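This website uses cookies to remember your settings. By continuing to read you accept this. Accept | Settings

Project diary: Verkitz
Entry for January
Posted by Jankauskaitė

Back in the lab after the break. The heating in the basement had been turned down over the holidays and the room took until lunch to warm up. I kept my coat on and started with the boring jobs.

First job was the bench. One of the slats had worked itself sideways, and the parts fixture sits across four of them, so any shift in one shows up as a tilt in the fixture. I loosened the end bolts, pushed it back with a ruler against it and tightened everything again. Then I had to teach the fixture corners from scratch, which I'd been hoping to avoid. It took most of the morning.

For anyone who hasn't read the earlier entries, Verkitz is our team's name for the final-year project. The task is to have the arm take selected parts out of an old desktop computer and put each one in its own holder on a fixture, then put them back in again. The marks are split between a demonstration in the spring and a written report. There's also the student contest at Litau, which we've entered with the same set-up. The contest only asks for the memory and one expansion card. The course asks for more than that and we haven't settled the full list yet.

State of things before the break: the arm could lift a memory module out about half the time if a person had opened the end clips first. The clips themselves were the trouble. Coming at them straight down, the fingertip slid off the top and pressed on the board, and I don't like seeing a motherboard bend. We agreed to try coming in at an angle from the outer side. I wrote that over the holidays, with no arm to test it on, so I expected it to be wrong.

It was wrong. The angle was fine but I'd written the offset in the tool frame and applied it in the base frame, so the first move at crawl speed went off towards the power supply. I stopped it well clear. Fixed that, ran it again in the air ten centimetres up, ran it at five, and then let it down.

After lunch we did the approach checks. These are slow. You send the gripper to each named point above the board, stop, look at it from two sides, measure the gap with the plastic feelers, write it down and send it to the next. I did the looking and the rest of the team took turns on the pendant. The points around the processor socket matter even though we aren't touching the processor, because the fingers pass close to it on the way to the upper memory bank. With the gripper in its present orientation one finger comes down very near the socket frame. I've raised that point by 2 mm for now and will see whether the grip suffers.

We also talked about whether to stand the case up or keep it on its side. Some of the other groups at Litau last year had it upright. On its side the memory lifts out vertically, gravity helps you on the way back in, and all the blue clips face us. We are keeping it on its side. I've said this in three entries now, so I'm writing it down as decided.

The dry run through all the points took 482 seconds. Before the break the same list took nearly 900, but that was with the old speed limit and a long pause built in at every stop, so the comparison doesn't mean much. The contest limit covers the whole task, removal and refit together, and we can't afford to spend eight minutes just visiting places. 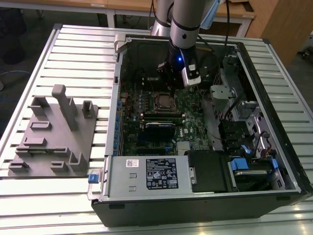
Approach checks over the board, with the parts fixture to the left of the case.

Fixture notes, mainly for myself. The slotted supports for the circuit-board module grip well enough, and the module sits level. The slots have a square top edge and the module has to come down very straight or it catches on the lip. I want to file a small slope on both sides. The next print should have the slope in the drawing. The low holders at the bottom are all right. The raised block on the left I'd make shorter if I was doing it again, but there's no need.

I reprinted nothing today as the printer was busy with another group's wheels.

Later on we did a proper removal attempt on the lower bank with the clips opened by hand. Four tries. Two good, one where the module came up crooked and I stopped it, one where the fingers closed on air because I'd forgotten to load the new point list. That last one is my fault and doesn't count against the method, but it goes in the log like the others. The log is now at 383 attempts since we started. I had thought it would be more.

Opening the clips with the arm I left for tomorrow. I did try one by hand using a spare fingertip, to feel how much push it needs, and it's less than I'd guessed. Most of the movement is sideways. The angled approach ought to do it provided the tip doesn't wander. If it does wander I'll put a bit of thin rubber on the end.

Zalta, the logging program we've been using, crashed once when the disk filled up. It was keeping every force reading from November onwards. I moved the old files to the department drive and set it to keep a fortnight. The drive is slow and the copy was still going when I left.

To do:
- file the slots on the memory holder
- clip opening, left end first, half speed
- recheck the raised point by the socket
- ask about a second power supply label photo for the report appendix (the text on mine is blurred)
- book the lab for the reading week
- return the feelers, they belong to the workshop

Locked up at ten to seven. Bus was late. Had soup.

Comments (4)

mill_end
We had the same trouble with the clips on ours. We ended up opening both ends at once with a wide tool and it saved a lot of fiddling. Might not fit your gripper though.

Jankauskaitė
Thanks. I think it would hit the upper bank on our board, but I'll measure it.

tp_second_year
Is the point list going to be shared anywhere? We're doing this module next year and would like to see how you name things.

oldsolder
Put the slope on the slots at 30 degrees or more. I did 15 and it still caught.

Last updated: January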